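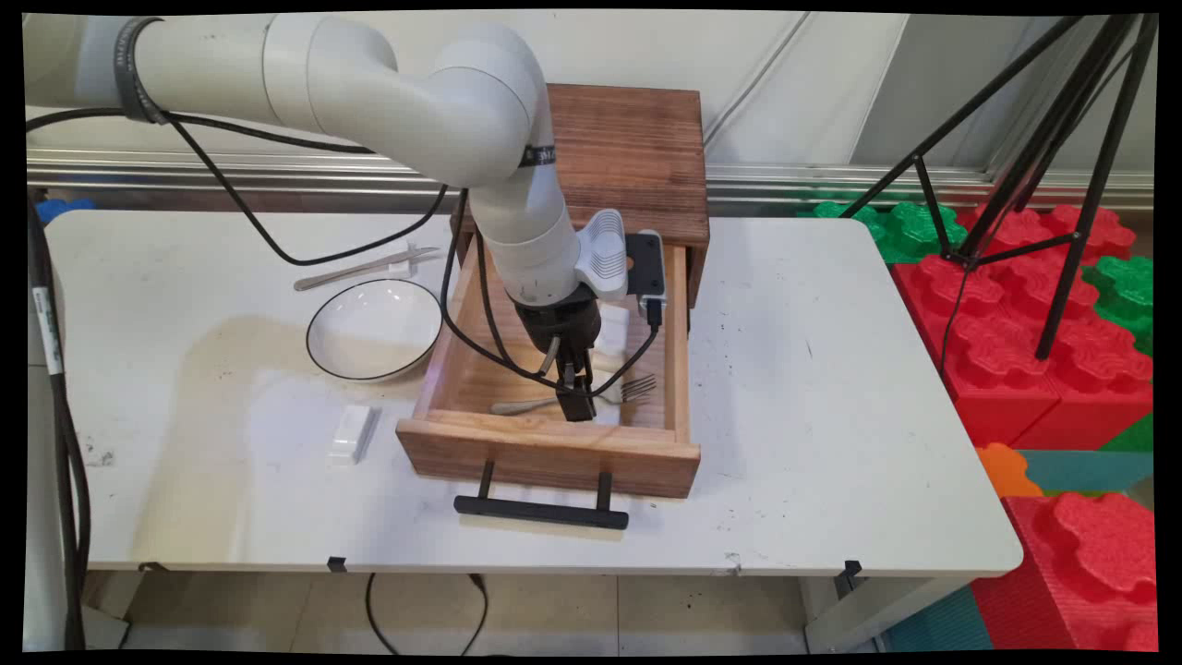
Mellside course listings – read me first

Hello, and thanks for downloading this. It's a tidy little set of files listing short computer courses run by small training firms, mostly spreadsheets, databases, word processing and basic web design. I started it when I was trying to book a two-day spreadsheet course for my mum's old office and found that every provider described the same thing in a completely different way. One firm's "Intermediate" was another firm's "Beginners Plus" (and a third just called it "Level B", with no explanation of what had happened to Level A).

So I began copying things into one big table, then Mohit Chaudhary saw it and said it ought to be shared, and we've been at it on and off ever since.

What's in the folder

courses.csv is the main one. Each row is one course as one provider offers it, so the same course title can turn up lots of times.

providers.csv has one row per training firm, 40 in all, with the town they work from and whether they'll travel to you.

levels.csv is my attempt at lining up everybody's level names. More on that further down, as it's the bit people write to me about.

notes.txt is where I put anything that wouldn't fit in a column. It's a bit of a mess but worth a skim before you start doing sums.

The columns in courses.csv

course_id – a plain number. It doesn't mean anything, and please don't sort by it expecting date order.

title – exactly as the provider wrote it, capitals and all.

level_raw – their word for the level.

level_tidy – my word for it, one of 4: starter, improver, confident, specialist.

days – length in days. Half days are written as 0.5. Evening courses were a headache, so I added up the hours and divided by six.

max_group – the biggest group they'll take. Blank means they didn't say, so don't treat it as zero! I did exactly that in the first version and got some very exclusive classes.

where – "ours", "yours" or "either". If a firm will bring laptops to you, that goes in the kit column as "brought".

price_basis – "each" or "group". I've left the prices themselves out. They change too often and half the firms only quote by phone.

About those levels

I read the outline for every course and went by what it covered. If a spreadsheet course gets as far as lookups it's an improver, and if it has macros in it then it's confident or above. Rhodri Bevan, who taught this sort of thing for years, went through my choices and disagreed with 22 of them. We talked it over and changed 15. The remaining ones are marked "disputed" in levels.csv, with his suggestion next to mine, and you're welcome to side with him.

Web design was the hardest by miles. Plenty of firms still list courses for programs that stopped being sold ages ago, and I've kept those in because people do still get asked to look after old sites. They have "legacy" in the status column, so they're easy to filter out if you only want current software.

Where it all came from

I typed most of it in from printed brochures and from providers' own websites, and a few firms sent me their lists directly. Brallow were especially kind and sent a spreadsheet with everything already in columns – lovely people. Grindbridge run the same courses at two centres, so theirs appear twice on purpose. Dal Bello teach in Italian as well as English, and those rows have "it" in the language column. Everything else is "en".

Things that are a bit wonky

The north is better covered than the south, simply as those were the brochures I could get hold of. Big national firms aren't in here at all. Nearly a third of the rows have no group size. Course outlines are my own summaries and I was definitely wordier at the start of the alphabet than at the end of it (sorry, anyone beginning with W).

There are no trainers' names or personal email addresses in any of the files. If you spot one that slipped through, tell me and I'll take it out.

Using it

Do what you like with it, including teaching with it or building something on top. A mention of Mellside would be nice. Please don't use it to tell a customer that a course is definitely running, though. Ring the provider and check.

The files are saved as UTF-8 with commas between the columns. If the accents come out as gibberish, use your spreadsheet's import option instead of double-clicking the file.

Changes

This version is dated 14/02/2023. It has the blank group sizes fixed, the language column added and Rhodri's notes put in. I'm hoping to do another pass in September, when the new brochures come out, so send corrections before then if you can. Just give me the course_id and what it ought to say.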